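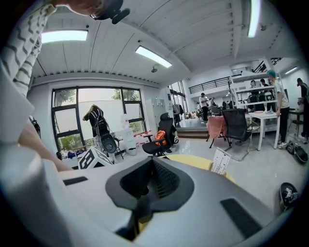

Apr 1, 2023

Day one in the new place and I love it already! The window is the best part, big and black-framed with all those panes, and nothing behind it but green trees and a bit of sky. After a whole February in that basement in Kaltbridge I could have stood there until lunch.

The water cooler went right next to the window, so I expect everyone will end up loitering there (me first). The low white cabinet beside it has already filled up with small colorful odds and ends. I said in the van that we would keep that top clear. Well!

The gaming chair got its spot by the glass too, and I'm glad we brought it, it's so comfortable. The mesh chair is mine for now, or at least I sat in it for 3 minutes and felt very much at home. Coats go in the area past the glass door, which should stop the heap of bags and dark clothes by the window from growing.

And the raised part, with the railing up above it! One little step and it feels like a different room. I want a rug up there, and a plant from Paju if they still have the tall ones.

Still to do: keys for the gray locker, cups, something for the walls. Paid 348 for the van, under the 400 I had put aside. Home at 7, legs like jelly, very happy.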